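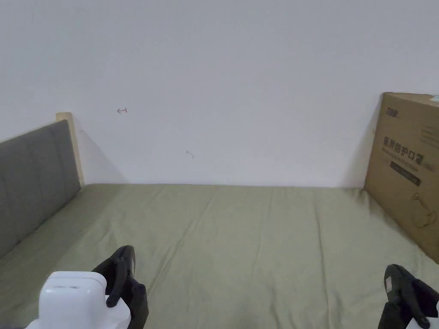
Green sheet, gray headboard

Thread: Are pulses worth it as a break crop after sorghum?

claybank_14
Seed rep told me cowpea after sorghum "pays for itself" in nitrogen. He had a leaflet from the Pallcombe trial and not much else. Has anyone seen this on their own ground?

Thaweesak
I've done it on 20 acres. Sorghum yield the next year went up a little, but we also had better rain, so I wouldn't credit the cowpea.

millet_marge
Disagree. Legumes fix nitrogen, that's settled. Mine were full of nodules when I dug them up.

claybank_14
Sure, but if you harvest the grain, most of that nitrogen leaves in the truck. How much stays?

Fasil Derese
Depends whether you cut it for seed or turn it under. The leaflet says 70 lb an acre and never says which. I'd want to know that before buying anything.

millet_marge
You still get the weed and disease break. Cereal after cereal is asking for trouble.

Thaweesak
Maybe. Clutetwood had pearl millet behind sorghum for years and did fine — or so they claim.

Fasil Derese
Pearl millet is another grass, so I'd hardly call it a break. Leave a strip in sorghum and compare.

claybank_14
Will try a strip. Not paying for the whole field on a leaflet.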